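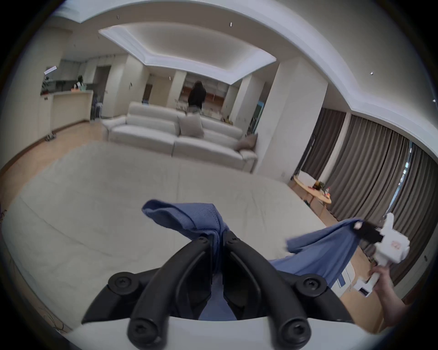

Trollholm Sectional Sofa
Long, low and light in color, with a low backrest and wide cushions. It suits an open living area, where the back is on view as often as the front.

Cushions
Beige throw pillows are sold separately, item 1835. Gray is offered too — same size, same fill.
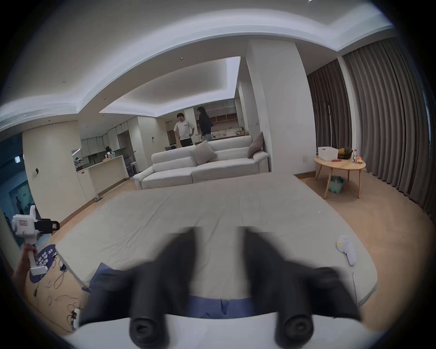
Covers come off for washing at 22 degrees and should be dried flat. Allow 7 days for delivery. Returns are handled by Naima Ashour at the Skirkent store.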